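Leave the leaves alone. And the hedge, and the nettles

Posted February 17, 2025

Quick one today, I have 14 things to do and it's finally stopped raining.

I'm going to say it. Tidy gardens are boring. There. Half my street is out with blowers the second anything drops off a tree and I can't stand it any more. The noise for a start. Then the bags, lined up on the curb like it's a competition.

I used to do it too. Every September, out with the rake, back aching by lunch, everything stuffed in bags and hauled off. Then in spring I'd drive to Pivholm Nursery and pay for leaf mold. In a bag. I paid money for old leaves after giving mine away for free. Took me five years to notice how dumb that was.

So I quit. Last three falls I've pushed the lot under the shrubs with my foot and gone back in the house. The beds are fine. Better than fine, the soil along the back fence used to set like brick and now I can get a trowel in it without swearing.

My neighbor Shigeru Sasaki does not agree. He thinks I'm growing slugs. He has a point about the hostas, I lost most of them, but I never liked the hostas. He's got a lawn you could play pool on and he's out there every Saturday morning with the edger. If that makes him happy, great. But it's a hobby. It's not "looking after" anything, and I wish people would stop talking as if it was a moral duty.

Prices don't help. The Rirar leaf vac everyone wants is a silly amount of money for a thing you use a few weekends a year. A landscaper quoted me $2,422 to "refresh" the front. Refresh meant rip out everything alive and put down gravel. With a membrane. No thank you.

Yes there are limits. I clear the path, wet leaves on stone will put you on your back. I clear teh drain. I rake the bit of grass I've got left becuase it does go yellow underneath. That's an hour, maybe. Then I'm done and I have a whole weekend left.

And what about the look of it? People ask me that. Well, it looks like outdoors. Brown in winter. Seed heads flopping around, birds all over them. I'd take that over bare dirt and three sad pansies.

Anyway. Rain's coming back, table still needs sorting before lunch.
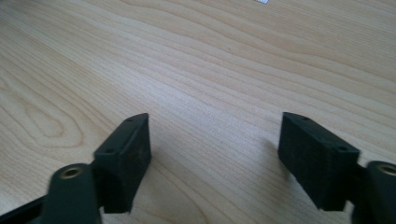
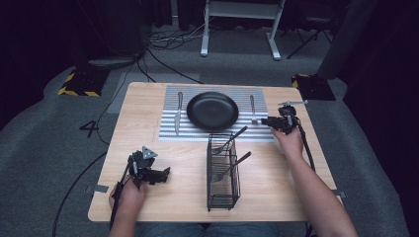 What I'd do instead

Pick one corner. Just one, the worst one, where nothing you buy ever lives. Stop touching it until spring and see what comes up. If you hate it, fine, get the rake out, the leaves will still be there.

And if your town fines you for it, write to them. I did. Two pages. Still waiting on a reply.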